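Von: Bezawit Tamiru
An: Verteiler Werkstatt und Elektronik
Datum: 2025-06-03
Betreff: Re: Ablage und Kennzeichnung von Leiterplatten auf den Arbeitstischen

Sehr geehrte Kolleginnen und Kollegen,

ich nehme Bezug auf die Anfrage von Frau Wubit Tamiru, die über diesen Verteiler eingegangen ist:

> Sehr geehrte Damen und Herren,
> bei der Durchsicht der Bestände am Standort Vorninmont ist aufgefallen,
> dass bestückte Leiterplatten unterschiedlich abgelegt werden, teils in
> der Schublade, teils offen auf dem Tisch. Gibt es hierzu eine
> verbindliche Regelung? Und gilt diese auch für Platinen, an denen
> bereits Leitungen angeschlossen sind?
> Mit freundlichen Grüßen
> Wubit Tamiru

Eine schriftliche Regelung lag bisher nur für den Standort Grerkbridge vor. Sie wird mit sofortiger Wirkung auf Vorninmont übertragen. Die Bestandsliste umfasst derzeit 295 Leiterplatten, davon sind 80 noch keinem Vorgang zugeordnet.

Bestückte Platinen sind während der Bearbeitung erhöht abzulegen und nicht unmittelbar auf der Tischfläche. Zulässig sind Kunststoffbehälter oder die vorhandenen Träger. Bei Platinen mit stehenden Kondensatoren ist die Bestückungsseite nach oben zu legen. Es dürfen keine weiteren Teile darauf abgestellt werden.

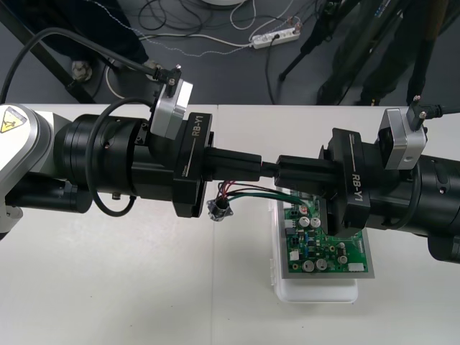
Angeschlossene Leitungen verbleiben an der Platine, sofern der Vorgang nicht abgeschlossen ist. Sie sind so zu führen, dass kein Zug auf die Anschlüsse wirkt. Kleinteile, die über Leitungen mit der Platine verbunden sind, gelten als Bestandteil desselben Vorgangs und werden gemeinsam mit ihr eingelagert - auch dann, wenn sie in der Bestandsliste eine eigene Position haben.

Für die Einlagerung sind ausschließlich die Behälter der Firma Dolline vorgesehen. Je Behälter sind höchstens 2 Platinen zulässig, getrennt durch eine Zwischenlage. Das Etikett ist an der Stirnseite anzubringen und muss Vorgangsnummer sowie Namenskürzel enthalten. Restbestände älterer Etiketten können aufgebraucht werden.

Zur Frage der Schubladen: Diese sind für unbestückte Platinen und Verbindungsmaterial bestimmt. Bestückte Platinen, die sich dort noch befinden, bitte ich bis Ende September umzulagern. Die Zuordnung der offenen Positionen erfolgt weiterhin im Projekt Belay. Rückfragen hierzu bitte mit Angabe der Listenposition an mich und nicht über den Verteiler.

Mit freundlichen Grüßen
Bezawit Tamiru
Materialverwaltung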